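Jasmina Zupan
Small parts, kitting, and complaining. Rutport.

Third time this month someone has sent me the same clip of a robot folding a shirt and asked if I'm worried about my job. I run a kitting line. We put assorted small stuff into bags. A long thread, sorry, I had coffee at 4 p.m.

First thing, the shirt. Watch the clip again and look at the speed marker in the corner. Then look at how the shirt starts out: flat, sleeves out, on a bare table. My shirts come out of the dryer as one damp rope with a sock in it. Show me the rope.

I'm not against any of it, by the way. I'd hand over the dishes tonight. I've just sat through a lot of sales meetings.

Plendham (the place I worked before) bought a picking cell from an outfit called Vlček. The demo was lovely. Every item was a box. Boxes are great. A box has a top, and a suction cup likes a top.

What we shipped was craft kits. Pom-poms, bags of beads, little wooden spoons, pipe cleaners. The sales guy asked if we had considered putting the pom-poms in boxes.

So we did, for a while. We had a person putting pom-poms in boxes so that a machine could take the boxes and put them in a bigger box. I was the person, mornings.

The number on the brochure was "up to 232 picks an hour." I have never forgiven the words "up to." We got 92 on a good shift, with Adalberto Nogueira standing next to it with a broom handle.

Adalberto was listed on the org chart as "automation support." He was very good with that broom handle.

People reply to this stuff with "but that was years ago, the software is so much better now." Sure. It is better. I've seen the newer ones and they find things in a pile that the old one would have driven straight past.

But seeing a thing and getting hold of it are two separate jobs, and all the excitement is about the first. Pick up a plastic cup off its side. You roll it with a fingertip, you hook the rim, you squeeze until it stops slipping. You did four things and noticed zero of them.

Now do it with something soft next to it that sags when you bump it. Now do it when the thing you want is half under the thing you don't.

My test for any of these companies is a toy bin. A real one, from a house with a kid in it. Hard stuff, soft stuff, kitchen stuff that wandered in. No sorting first. If you can empty that and put each thing where it goes, I'll sign.

Yaa Asamoah, who I trained with and who is much nicer than me, says I'm grading on the wrong curve. Her point is that a picker doesn't have to be as good as a hand. It has to be good enough at 3 a.m. when there isn't a hand available.

Fair. I've been thinking about it all week. It's the best argument I've heard and it didn't come from anyone selling anything.

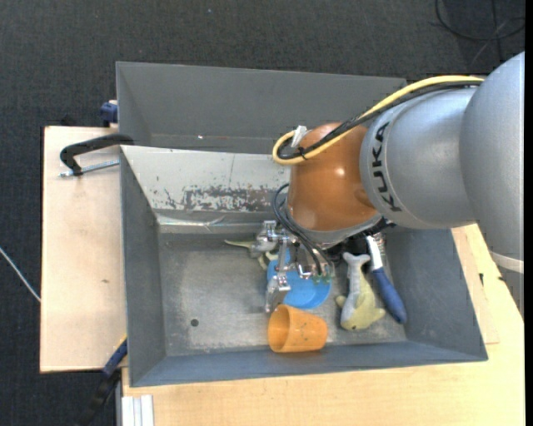
Where I get stuck is what happens on the miss. A person on my line fumbles a cup and has it again before you'd call it a fumble. A machine fumbles, backs off, looks, thinks, comes down again. If it misses twice, it calls somebody. Then you're paying for the machine and the somebody.

And size! An arm that can lift an engine block is going after a cup that weighs less than my keys. I know why, it's what was already on the floor and it repeats a motion all day without getting sore. But please stop telling me it's coming to my kitchen. My kitchen is nine feet wide.

Jinlong Zou asked below what success rate I'd accept. For the shop, tell me how long a miss takes to clear and I'll tell you the rate. Those two numbers have to come together. I have yet to see a brochure with the second one on it.

For home, it's stricter. If it drops one glass in 50 I am vacuuming the kitchen every week, and I'd like to know what does the vacuuming. (Yes, I have the round one. It is under the couch. It has been under the couch since May.)

Also Jinlong, the broom handle was aluminum, thank you for asking.

Nernus has offered to bring a cell to our building for a trial. My boss Masaru Sakai said yes before I'd finished reading the email. I asked if I could choose what goes in the bin and there was a pause on the call.

They came back with a list of "recommended items." I sent back a list of mine. Beads in a torn bag. A coil of ribbon. A stuffed anything. A spoon that nests in another spoon.

We're still negotiating the spoons.

If it works I'll say so right here, with the times, misses included. I'd honestly enjoy being wrong about this, my wrists aren't getting younger.

Muting replies for dinner. Doing the dishes by hand. Please don't send me the shirt.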